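4. Tidy benches and sample mix-ups

Claims that a well-ordered bench leads to fewer mix-ups are common in the trade literature on small testing laboratories, and rare in anything that reports how the mix-ups were counted. We have set out in Section 3 how the scheme sold as Katix came to be taken up by food and water testing firms. In this section we ask whether the records held by those firms support what is said about it.

The equipment in question is ordinary. Racks, mats with printed lines, coloured tape and printed cards make up nearly all of it (Figure 2), and most laboratories owned much of it before anyone offered to sell them a system. 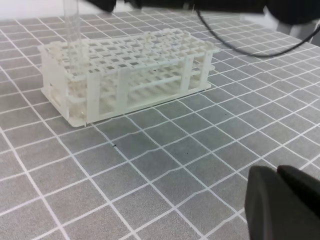

Figure 2. Bench equipment: white plastic tube rack on a grey surface ruled with white lines (upper); grey surface with the same kind of ruling, with slight ripples in it at the left (lower).
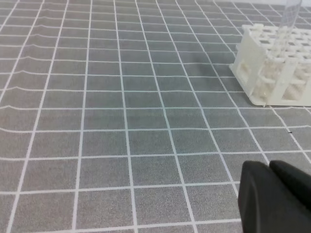 4.1 What is being claimed

The claim comes in a weak form and a strong form, and the sales material moves between them without notice. In the weak form, staff who work at a marked-out bench say they find it easier to keep track of what they are doing. We have no quarrel with this. People usually say they like a clear desk, and they are probably right about their own comfort.

In the strong form, marking out the bench reduces the number of samples that are reported under the wrong name. This is a statement about results leaving the building. It needs a count of wrongly named results before the change, a count after it, and some reason to believe that the two counts were made in the same way. The Katix handbook offers none of these. It offers a chart with no scale on its upright axis and a remark from a laboratory manager who is not identified.

Hồ has argued, in a working note circulated to this group, that the weak form is evidence for the strong one: if people feel less muddled, they are less likely to muddle things. This may be so. It is also what one would expect people to believe if nothing had changed except the look of the room. Confidence and accuracy part company often enough in bench work that we would not want to use one as a stand-in for the other.

4.2 The records we could get

We asked for error logs from three laboratories. Lotis declined, on the grounds that its logs contained client details, and did not reply to our offer to work from a version with the details removed. That left Donthorpe, a water testing laboratory, and Restrepo, which tests grain and animal feed.

Donthorpe supplied 239 log entries. Each entry records a fault noticed at some stage between the sample arriving and the report being sent, with a short note by whoever noticed it. Fergal Heffernan and Thiện Hồ read the entries separately and sorted them by type of fault. They then compared their lists and talked through the entries on which they differed. Of the full set, 40 could be read as a mix-up of the kind the scheme is meant to prevent, that is, one sample taken for another at the bench. The rest were broken containers, missing paperwork, late deliveries, smudged labels, instruments out of service and a good many complaints about the cold store door.

It is worth pausing on that proportion. A laboratory could abolish bench mix-ups altogether and still be left with most of its log. The handbook speaks of "errors" throughout, and a reader might fairly suppose that it means all of them.

Restrepo supplied a much shorter log, kept by hand until the January before our visit and by spreadsheet from then on. Only 6 entries concerned bench mix-ups. We do not think anything can be made of so few, and we report them only because leaving them out would look like choosing our evidence.

4.3 Before and after

Donthorpe changed its benches over on Wednesday, June 26, 2019, while one of the two rooms was closed for painting. The date is known because the invoice for the mats is pinned to the front of the log. The number of bench mix-ups recorded each month was lower after the change than before it, and this is the comparison that has since been quoted in talks and sales leaflets as proof that the scheme works.

We are not persuaded, for reasons that have little to do with mats.

The first is that the log itself changed. Under the old arrangement, anyone who found a fault wrote it on a sheet by the door. After the change, faults were to be reported to a shift lead, who decided whether they belonged in the log. Two members of staff told us, without being asked, that they had stopped mentioning small things. A fall in recorded faults is just what such a rule would produce, whatever was happening on the bench.

The second is the workload. Donthorpe lost a contract for private well testing in the same season. Well samples arrived singly, in whatever bottle the householder had to hand, and staff regarded them as the most awkward work they did. The mix-up entries before the change mention well samples again and again. Afterwards there were hardly any well samples to mix up. We asked for intake figures so that the faults could be set against the number of samples handled, and were told that these had not been kept in a form that could be shared.

The third is the one that supporters of the scheme find most irritating, to judge by the replies we received to an earlier draft. Attention is itself a treatment. A room that has been emptied, painted and laid out afresh, and whose staff have been told that mistakes are being watched, will be a more careful room for a while. Any scheme at all, introduced in the same way, might have done as well. To show otherwise one would need a second room that was painted and watched but not marked out, and Donthorpe had only the one spare.

4.4 Does the layout matter at all?

It would be a poor sort of scepticism that ended by saying nothing could be known. There are parts of the argument for an ordered bench that seem to us sound, and it is a pity that they have been sold alongside the rest.

A rack with fixed places does constrain where a tube may go. If the worker fills it in an agreed order, and the worksheet follows that order, a gap or a spare tube at the end of the run shows that something has gone wrong. That check is old, costs nothing and does not depend on what the rack is standing on. It will not catch two tubes that have changed places — the rack is just as full either way — and several of the entries in the Donthorpe log describe exactly that fault.

The case for lines on the bench is thinner. They divide up a surface, but a square has no meaning until somebody gives it one. At Donthorpe we found that the squares had been assigned in a memo which newer staff had not seen. One technician used the lines to keep her racks straight. Another said he had never thought about them. When we asked what a rack in the wrong square would signify, the answers differed, and the shift lead's differed from the memo. A rule that is understood in several ways by the people following it cannot be given credit for their results, good or bad.

There is also the question of upkeep. The handbook treats the layout as finished on the day it is installed. Benches are leaned on, wiped, crowded and cleared, and whoever is on shift last decides what they look like in the morning. None of the costs given to buyers include this work.

4.5 What would change our minds

Heffernan has suggested a plain test. Known samples, prepared by someone outside the laboratory, would be sent in under ordinary names among the day's work, and the reports checked against the key. Nothing would then depend on who noticed what or on whether they chose to write it down. Half the benches would be marked out and half left as they were, with the halves swapped part way through so that the keener staff did not all end up on one side.

Such a test would be dull and slow, and it might well favour the scheme. We have put it to the suppliers of Katix, who replied that their customers were already satisfied. We do not doubt that they are. Restrepo has agreed in principle to take part, subject to the harvest, and we return to the design in Section 6.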